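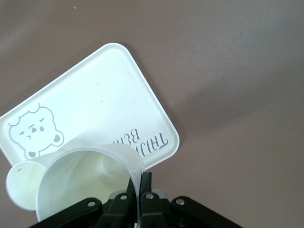 Wrist view, cup held at the rim over the tray.

From: Veronika Steiner
To: tirari-teleop list
Subject: Re: [tirari-teleop] Rim grasps on the cup task

On Saturday, Ingeborg Kaufmann wrote:

> I went through the first batch of cup demonstrations from the Hirkitz
> station. 28 of the 65 episodes use a rim grasp, with one finger inside
> the cup and one outside. The rest take the cup across the body. The
> task sheet only says "pick up the cup and set it upright on the tray,"
> so neither group is wrong.
>
> My concern is training one policy on both. The approach angles are far
> apart and the wrist camera sees very different things in the last
> second before contact. Should we drop the rim episodes, or relabel?
>
> Second point. Several operators seem to close the gripper until the
> leader handle stops. With a thin cup that is more travel than needed.
>
> Ingeborg

Ingeborg,

Please don't drop them. When the cup is lying on its side, the rim grasp is the one I would pick. The opening gives you a place to put the inner finger, and the cup can be turned upright with one wrist rotation. A body grasp on a lying cup usually needs a regrasp before release, and the regrasps are where most of our bad episodes come from.

I would split by starting pose. Cup lying down: rim grasp. Cup standing: body grasp. I can add a start_pose field to the episode header and fill it in from the first image of the overview camera. The existing episodes can stay in one directory.

On closing force, you are right. In the attached still the clear band of the rim is visibly squeezed between the fingertips. The plastic is thin enough that the position reading alone says little about how hard the operator is pressing. Flinder clips the follower current, but the clip was set for the Zamora blocks and is too high for disposable cups. I have lowered it in my local config and will push the change once I have tried it with the second operator. Until then, the instruction for operators should be: close until the cup moves with the fingers, then stop. Do not ride the handle to the end.

Two smaller things.

The tray is white and so is the cup. From the wrist, the outside of the cup against the tray has little contrast, and the bear drawing and the lettering are partly covered once the cup is in front of them. I would not rely on the print as a landmark. Please keep varying the tray rotation between episodes, including the orientations where the lettering reads upside down from the wrist. If every demonstration has the bear in the same corner, the policy will learn the bear.

Also, the leader arm lags the follower display by about 3 frames on the older laptop. Operators compensate by pausing above the cup, and the pauses end up in the data. I trim them if the joint velocities stay under threshold, but I don't trim anything after first contact. If you see a long hold with the cup already in the fingers, leave it in and put a note in the comment column.

For the July batch I suggest we record lying starts only until the new current limit is settled, and go back to mixed starts afterwards. Does the Hirkitz station still have the soft fingertip pads? If so, please log which tips are mounted. I found no mention of them in the headers.

Veronika

_______________________________________________
tirari-teleop mailing list
To unsubscribe, send a message with the word "unsubscribe" in the subject line.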